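Dresthorpe Rim Trays: Large, Red

Product code 653
In stock at the Nutbridge shop and online

Hello! Hoi-yan Tsai writing, I do most of the buying at Aaltonen Home & Hall and I write these pages when the shop's quiet. I've wanted to stock a proper tray for ages. We had a painted wooden one for a couple of years and people did buy it, but the paint chipped and it came back to us more often than I'd like, so I stopped ordering it last August and went looking for something plainer.

The Dresthorpe is plain! It's a rectangular plastic tray with rounded corners, a raised rim all the way round and a textured floor. The texture is what sold it to me. On a smooth tray everything slides to one end the moment you tip it, and I carry three mugs and a plate of toast up a steep staircase most mornings (old house, low beam, no handrail for the last bit). I've had one at home since Christmas and I haven't lost a mug yet.

It isn't a pretty-pretty tray. If you want something to put under a cake stand when your mother-in-law comes round, have a look at our enamel ones, which are lovely and cost a fair bit more. I'd call this one a working tray. Mine goes from the kitchen to the garden to the hall and back again, and in spring it lives on the windowsill with seed pots on it.

Sizes and care

Large, as on this page. There's a small one too, but only in grey at the moment.
Wash it by hand with warm soapy water. An old washing-up brush gets into the texture much better than a cloth does.
Please don't put it in the oven or stand a hot pan on it. Mugs and teapots are fine.
They stack, so if you're buying for a village hall or a playgroup you can keep a pile of them in one cupboard.

What people use them for

I asked on our mailing list and got far more replies than I expected. Muddy boots, mostly. Jigsaws, quite a lot of jigsaws. Omolara Okoro over in Wendville keeps one under her dog's water bowl and another for potting on tomatoes, and she's since been back for two more. And then there's the hall table, which I think is my favourite use, as a place to drop whatever's in your hands when you come through the door.

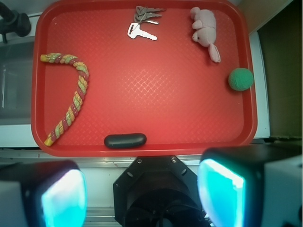
The large tray in red, with keys and a rope toy.

Delivery and returns

Orders of four or more go out free. For fewer than that it's the usual parcel rate, which you'll see at the checkout before you pay. You've got 30 days to send one back if you don't get on with it, and I'm happy to swap a large for a small if you've measured your shelf wrong (I do this constantly).

Halls and schools get 20 per cent off when they order by email. Just put the product code in the subject line so it comes to me, and tell me how many you'd like and where they're going.

Page updated March 27, 2018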